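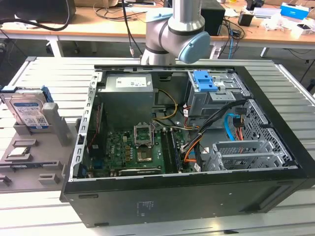
게시판 > 로봇·자동화 > 논문 읽기

제목: Triretti 조립 논문, 성공률 표를 그대로 믿어도 될까요

밤나사 (글쓴이)
지난주에 올라온 Triretti 프리프린트 읽으신 분 계신가요. 데스크톱 PC 부품을 로봇팔로 끼우고 빼는 작업인데, 시연 130개만으로 정책을 학습시켰고 마지막에 접촉 구간만 따로 보정했다는 내용입니다. 초록만 보면 대단해 보이는데 본문을 읽을수록 찜찜합니다.

제일 걸리는 게 평가 조건입니다. 케이스는 늘 작업대 위에 눕혀 두고, 부품은 왼쪽 회색 트레이에서 집습니다. CPU는 홈에 들어가 있고 하드디스크는 세워져 있으니 집는 자세가 거의 정해져 있는 셈이죠. 이 정도로 정돈된 환경이면 좌표 몇 개 티칭해 놓고 힘 제어만 붙여도 비슷하게 나오지 않나요? 비교군에 그게 없습니다.

소켓각도기
비교군 없는 건 저도 불만입니다. 다만 지그가 있다고 쉬운 작업이라는 말엔 동의 못 하겠어요. 소켓에 CPU 내려놓는 건 집는 자세를 알아도 마지막 몇 밀리가 문제입니다. 브래킷이 세워진 채라 접근 방향도 제한되고요. 직접 해 보면 티칭 좌표만으로는 케이스를 살짝만 밀어도 다 틀어집니다.

밤나사 (글쓴이)
그러니까 케이스를 살짝 민 실험이 있어야죠. 부록까지 뒤졌는데 위치 교란은 "소폭"이라고만 써 있고 수치가 없습니다. 소폭이 몇 밀리인지가 이 논문의 전부 아닌가요.

납땜연기
부록 표 보면 작업별로 44회씩 돌렸다고 나옵니다. 하드디스크 쪽은 숫자가 좋고 램 쪽은 뚝 떨어져요. 본문 그림은 죄다 하드디스크 위주고요. 잘 되는 것만 앞에 세운 느낌은 있습니다.

소켓각도기
하드디스크는 그럴 수밖에요. 캐디에 끼운 채로 다루면 레일이 길을 잡아 줍니다. 저는 오히려 빼는 동작이 궁금했습니다. 넣는 건 다들 하는데 빼는 건 데이터가 별로 없어서요. 케이블 다발이 베이 바로 옆에 있으니 들어 올리면서 걸릴 여지도 크고.
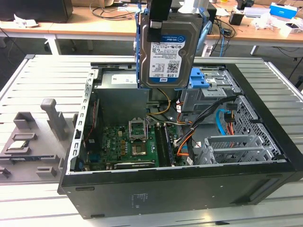 그리고 손가락이 드라이브 몸통을 누르고 있으면 손목 쪽 힘 센서 값에 파지력과 접촉력이 섞여 들어올 텐데, 저자들이 이걸 어떻게 분리했는지 설명이 한 문단뿐입니다. Wolum 방식이랑 같다고만 하고 넘어갔더군요.

밤나사 (글쓴이)
Wolum 방식이면 더 이상합니다. 그건 부품이 파지 중에 미끄러지지 않는다고 가정하잖아요. 캐디가 플라스틱인데 그 가정이 얼마나 버티는지 확인한 그래프가 하나도 없어요.

회귀선
반대 의견 하나 답니다. 다들 너무 박하게 보시는 듯. 시연 130개로 이 정도면 수집 비용 면에서 의미가 있습니다. Tymoshchuk 벤치마크에 있는 삽입 과제들은 훨씬 단순한 블록을 씁니다. 배선이 그대로 늘어진 메인보드 위에서 한 것만 해도 점수를 줘야죠. 뒤쪽 책상도 치우지 않은 채 돌렸던데, 저는 그쪽이 더 현실적이라 좋았습니다.

납땜연기
뒤쪽 책상은 고정 카메라 배경이니 매번 비슷하게 들어갑니다. 배경이 지저분한 것과 배경 변화에 강한 건 다른 얘기예요. 학습과 평가를 같은 자리에서 했으면 정책은 그 책상까지 외웠을 수 있습니다.

회귀선
그건 인정합니다. 그래도 시드 6개로 돌리고 분산까지 적은 건 이 분야에서 양호한 편입니다.

밤나사 (글쓴이)
시드를 늘려도 케이스가 한 종류면 제 질문은 그대로예요. 소켓 위치도, 베이 위치도, 파워 위치도 다 같은 본체잖아요. 제목엔 "범용 조립"이라고 써 놓고요.

소켓각도기
제목은 저도 편들 생각 없습니다 ㅋㅋ 코드가 Wondoreck에 올라온다니까 공개되면 우리 랩 장비로 재현해 볼게요. 케이스를 5mm씩 밀어 가면서 어디서 무너지는지만 봐도 답이 나올 겁니다. 티칭+힘 제어 비교군도 같이 넣고요.

납땜연기
재현하실 때 실패 기준도 꼭 적어 주세요. 원문은 제한 시간 안에 "안착"하면 성공인데, 래치가 걸렸는지까지 본 건지 눈대중인지 모르겠습니다. 램은 한쪽만 들어가도 위에서 보면 꽂힌 것처럼 보이거든요.

회귀선
저자한테 메일로 물어보는 게 빠르지 않나요?

밤나사 (글쓴이)
월요일에 보냈는데 아직 답 없습니다. 교란 범위, 래치 확인 여부, 티칭 비교군 이렇게 물었어요. 답 오면 이 글에 붙이겠습니다.

소켓각도기
파지 미끄러짐도 물어봐 주세요. 캐디를 잡았을 때랑 드라이브 금속면을 잡았을 때 결과가 나뉘어 있는지.

밤나사 (글쓴이)
네, 추가로 보낼게요.

문의: 게시판 운영팀 | 저작권은 각 글쓴이에게 있습니다 | 맨 위로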